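Search this site Enter keywords Go

Looking After One Robot: Speaker Notes
Baltasar Lagos, Flevwood workshop day, Monday, September 26, 2022

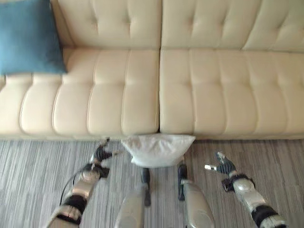 Slide 1. The head camera's view at the sofa: both hands either side of the white cushion, cable loop on the left arm.

(Wait for people to sit. Say hi to the Andcombe folks in the back.)

Okay, morning everyone. I look after one robot. One! Lenka Vlček gave the talk last year on running a whole fleet, and mine is the opposite kind of talk: the same machine, the same living room, and what I do to it in a week so that it can keep tidying cushions. If you came for learning curves, Lenka's on after lunch and she has plenty.

I'm leaving the slide up for a bit, because most of what I want to talk about is on it. Look at the cable on the left arm first. See how it swings out from the arm and comes back in up by the black band? I like a loop there. When I took over the machine I hated it, it looked sloppy to me, so I tied everything down flat and felt very pleased with myself. Then the arm reached across the body and pulled the connector half out. (Pause, people usually groan here.) So now I leave slack, and I check it with the arm fully stretched and then fully folded, by hand, power off. If it goes tight at either end I redo the tie. If it's long enough to hook on furniture, same thing.

Next, the hands. The black finger joints are where the dirt goes. Carpet fluff, mostly, and hair if you have a dog in the building, which we do on Fridays. I go over them with a soft dry brush every morning before power-up, and I do it under a desk lamp, fingers open, then fingers curled. You'd be amazed how much hides in there when they're curled. No sprays! I did once use a spray and I spent an afternoon with cotton swabs regretting it.

(Hold up the brush. It's in the blue toolbox, don't forget it like in Damgaard.)

Then the wrists. Hold the forearm in one hand, the cuff in the other, and rock it gently. You're feeling for a click. I write down what I feel in a paper notebook, plain words, "left wrist, tiny click, same as Tuesday." Every 80 hours of running I take the cuffs off and check the screws underneath, and in all this time I've found 3 that had backed out. They were all on the right side, and I still don't know why. If anybody has a theory, find me at the coffee.

Camera calibration, which is the part people ask about. The robot works low down, looking past its own arms and legs at whatever it's reaching for, so if the head has shifted even a little, the hand arrives in the wrong spot. On pale upholstery with all that stitching you don't always notice on the screen. What I do is put a printed target on the seat and have each hand point at the corners, slowly. If it's off by more than 6 millimeters I recalibrate before anybody runs anything. It takes around 117 seconds to do the check, I timed it for this talk, so please don't tell me you haven't got time.

(If running late, skip the next bit and go to batteries.)

The room counts as part of the setup too. I vacuum the carpet the night before, never the same morning, so the dust has settled. I keep the blinds where they are, and there's a strip of tape on the cord to show me where that is. The sofa gets pushed back to its marks, and I have to do that more often than you'd think, people sit on it at lunch.

Batteries. Charge them out of the robot, let them cool, label them. I retire one when it drops early twice in the same week. Flalletti, our old supplier, used to send a card with each pack for writing the dates on and I've kept photocopying that card ever since.

Last thing is the stop button. Press it every morning, with the arms up over something soft, and watch what the arms do. Mine sag a little on the left, and I want to know if that changes.

(Questions. Repeat them into the mic. Copies of the checklist are by the door, and I'll bring more to the October session.)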